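Pressemitteilung

Rurley, 18. Mai 2023

Kakix geht auf: Ein Küchengreifer aus der Gemeinschaftswerkstatt bekommt seine erste öffentliche Bauanleitung

Ich schreibe diese Mitteilung selbst, eine Presseabteilung haben wir in der offenen Werkstatt Wakmont nämlich nicht, dafür aber eine ziemlich gute Standbohrmaschine. Und eine Neuigkeit! Kakix, der Zweifingergreifer, an dem ich seit dem letzten September baue, ist so weit, dass ich die Pläne herausgeben möchte. Ab heute liegen Zeichnungen, Stückliste und Steuerungscode für alle offen, die sich zu Hause oder in einer Werkstatt wie unserer an so etwas heranwagen wollen.

Wer mich kennt, weiß, dass ich mit einem einzigen Finger angefangen habe. Der hing an einem Winkel vom Schrottregal und konnte einen Schwamm über die Werkbank schieben, mehr war da nicht. Inzwischen sind es zwei flache, eckige Backen auf einer gemeinsamen Basis, angetrieben von einem einzigen Motor und einem Gewindetrieb, den ich bestimmt vier Mal neu gezeichnet habe (die dritte Version hat geklungen wie eine Kaffeemühle mit Kieselsteinen drin). Die Backen kommen aus dem Drucker, die Basis ist gefräst, und das Ganze lässt sich mit einem Satz Inbusschlüssel zusammenbauen und auch wieder auseinandernehmen. Letzteres werdet ihr brauchen, glaubt mir.

Die Teile für den Greifer allein haben mich 300 Euro gekostet, den Arm dahinter nicht mitgerechnet. Beim Arm habe ich lange hin und her überlegt und dann zum Bausatz von Engelbrecht gegriffen, einem kleinen Laden hier in Rurley, der die Gelenke einzeln verkauft. Man kann Kakix aber auch an andere Arme schrauben, der Flansch hat Langlöcher, und in den Unterlagen steht, welche Maße man anpassen muss.

Richtig viel Zeit ist in die Simulation geflossen. Am Anfang fand ich das albern, ich wollte schrauben und nicht am Rechner sitzen! Dann habe ich an einem Abend zwei Backen an der Tischkante abgebrochen und am nächsten Morgen angefangen, mir eine virtuelle Küche zusammenzustellen. Da gibt es eine Marmorplatte, eine Holzleiste am Rand, ein Sprossenfenster und eine Säule mit Holzmaserung, über deren Geschmack man in der Werkstatt seitdem streitet. Mir gefällt sie. In dieser Küche habe ich Kakix 2000 Anfahrten machen lassen, bevor ich den echten Arm wieder eingeschaltet habe, und seither ist mir keine Backe mehr gebrochen. Geändert habe ich in der Zeit vor allem den Öffnungswinkel und die Geschwindigkeit auf den letzten Zentimetern, die war viel zu hoch.

Was kann man damit nun anfangen? Bei mir räumt der Greifer Becher und Dosen von links nach rechts, das klappt gut, solange die Sachen nicht zu glatt sind. Mit nassen Gläsern übe ich noch, da fehlt eine vernünftige Gummiauflage. Besteck geht gar nicht, flach liegende Löffel bekommt er einfach nicht unter die Backen. Wer da eine Idee hat, möge sich bitte melden, ich habe schon Klebeband, Fahrradschlauch und einen aufgeschnittenen Backhandschuh durch.

Damit das Ganze nicht nur auf meinem Rechner herumliegt, haben wir in Wakmont 100 Bausätze gepackt. Drin sind die gedruckten Backen, die gefräste Basis, Motor, Gewindetrieb und alle Schrauben, dazu ein Blatt mit den Stellen, an denen ich selbst hängengeblieben bin. Abgegeben werden sie zum Selbstkostenpreis am Tresen der Werkstatt. Löten muss man ein bisschen können, aber das zeigen wir auch gern, der Lötplatz ist während der offenen Abende immer besetzt. Ein Netzteil liegt nicht bei, bitte selbst eins mitbringen.

Die virtuelle Küche gehört zum Paket und lässt sich auf einem gewöhnlichen Laptop öffnen. Ich würde wirklich empfehlen, damit anzufangen, auch wenn es in den Fingern juckt. Man sieht dort aus der Nähe, wie die Backen über der Platte stehen, und kann den Winkel verstellen, ohne dass es gleich knackt. Möbel und Arbeitshöhe darf jeder umbauen, die Dateien sind entsprechend benannt.

Für Redaktionen: Vorführungen am echten Arm mache ich nach Absprache, Fragen zur Technik beantworte ich am liebsten direkt an der Werkbank. Text und Bild dürfen mit dem Hinweis „Werkstatt Wakmont, Projekt Kakix“ kostenlos abgedruckt werden.
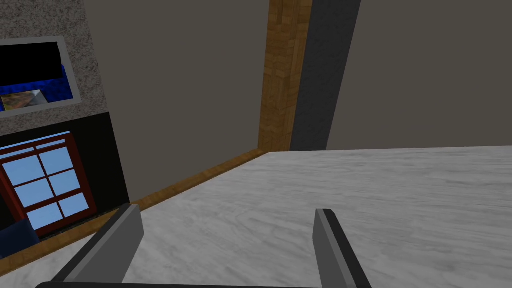

Und wer zum Vorbeikommen einen eigenen Arm mitbringen möchte: sehr gern, wir haben eine Ecke mit stabilem Tisch und genug Steckdosen. Bitte vorher kurz in der Werkstatt Bescheid geben, damit die Zwingen nicht alle gerade im Holzraum sind.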